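Qui sommes-nous ?

Jita, c'est d'abord une histoire de linge. On s'est lancés à deux, dans un atelier prêté, avec une idée fixe : apprendre à des machines les gestes qu'on fait tous à la maison sans y penser (replier un blouson, attraper un bout de couette, remettre un lit d'aplomb). Aujourd'hui nous occupons 200 mètres carrés et l'équipe a bien grandi, mais on parle toujours autant de chaussettes à la pause café !

Notre métier, concrètement ? Nous faisons des enregistrements de gestes du quotidien, avec des pinces tenues à la main, pour des équipes qui entraînent des robots domestiques. Notre programme maison s'appelle Namidel. Et une fois par an, en octobre, on ouvre grand les portes et on montre tout. J'adore ce moment, je vous raconte un peu.

La journée portes ouvertes

La dernière fois, nous avons reçu 121 visiteurs, des familles du quartier surtout, et pas mal d'étudiants de l'école Sundaram. On les accueille dès 9 h 30 par petits groupes, avec du thé et des gâteaux (arrivez tôt pour les gâteaux), puis on passe directement aux démonstrations. Celle qui a le plus de succès, c'est le lit de la chambre d'enfant, avec son couvre-lit bleu-vert aux bonbons imprimés. Le tissu fait des plis partout, et c'est exactement ce qui nous intéresse : un tissu souple ne se présente jamais deux fois de la même façon, et il faut des quantités de prises pour qu'une machine commence à s'y retrouver.
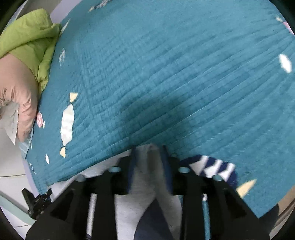
Grosteo nous a écrit le lendemain que ses équipes s'attendaient à des robots qui font tout tout seuls et qu'elles avaient surtout vu des gens très concentrés, pince en main, à se demander par quel bout prendre un vêtement. Le message ajoutait : « On ne regardera plus jamais une pile de linge pareil. »

Ça m'a fait tellement plaisir ! Parce que oui, le gros du travail est là, dans la main de la personne qui guide la pince. Quand on approche d'un vêtement posé à plat, on cherche d'abord un endroit où le tissu veut bien se laisser soulever. On serre doucement, on forme un petit pli, et ensuite seulement on déplace. Si on prend trop de matière, tout suit en paquet ; si on n'en prend pas assez, ça glisse. Les visiteurs comprennent ça en 2 minutes dès qu'ils ont la pince en main, alors que moi je peux l'expliquer pendant une heure avec des schémas sans convaincre grand monde.

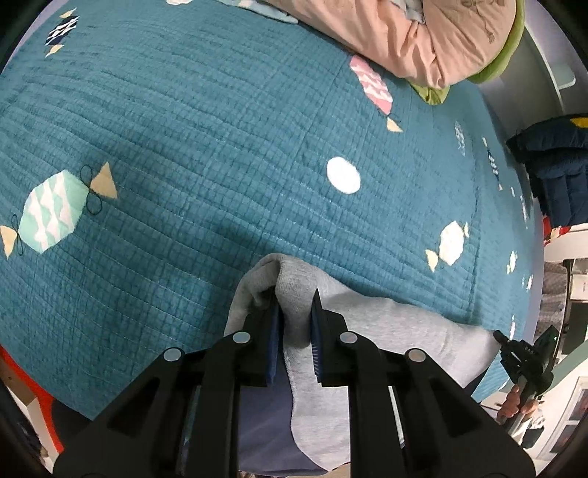 Crédit photo : Jita / programme Namidel

Chaque groupe a droit à 35 minutes d'atelier. Au début les adultes n'osent pas trop, les enfants se précipitent, et à la fin il faut négocier pour récupérer le matériel. Une dame m'a demandé si on pouvait faire pareil avec une housse de couette. On peut, mais alors là, prévoyez du temps et de la patience !

L'exercice que je préfère reste le blouson. On l'étale sur le lit, les bras bien écartés, et on vient le chercher des deux côtés à la fois. Il y a tout dedans : la fermeture éclair, les bords-côtes, deux épaisseurs à tenir ensemble, des manches qui partent chacune de leur côté. Je le propose toujours en dernier, et c'est là que les discussions démarrent (par où commencer ? les manches d'abord ? le col ?). Chez nous il y a deux écoles et je ne vous dirai pas laquelle est la mienne.
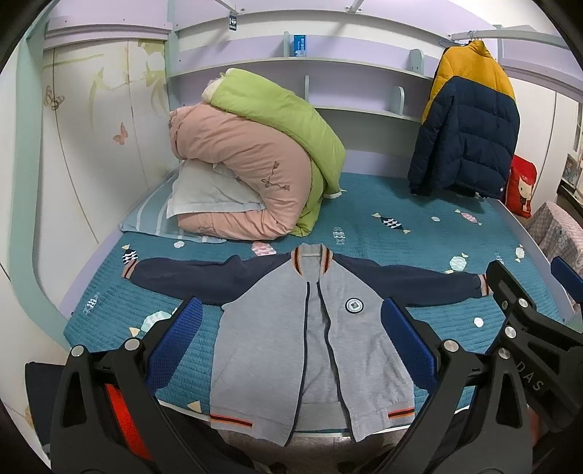
L'exercice du blouson, fermeture au milieu et manches étalées.

Venir nous voir

Les prochaines portes ouvertes auront lieu en octobre, comme d'habitude. L'entrée est gratuite, mais pensez à réserver un créneau d'atelier par le formulaire de contact. Les classes sont les bienvenues le reste de l'année, le matin de préférence. Et si vous avez chez vous un vieux vêtement vraiment pénible à plier, apportez-le, on est preneurs !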